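I rang the apprentice desk at Wonex in January, keen to hear how their new intake was settling in at the Plevbridge plant. They make window frames there, 374 staff all up, and they'd just put on seven first-years (plus a cake, apparently).

"We had 40 apply and I'd have taken the lot," the training manager told me, laughing down the line. I asked what she looks for. "Turning up. I can teach you to read a drawing!"

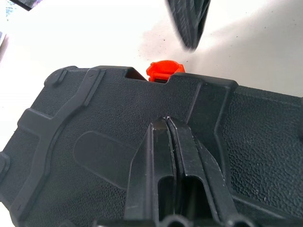

One of the first-years, passed the phone at smoko, reckoned the early start was the worst of it and the pay was better than he'd got stacking shelves in Dundow. Would he stay the full term? "Yeah, if they'll have me."

They will, by the sound of it. The manager's already organising next year's intake, and she wants more girls from the local high school to put their names down.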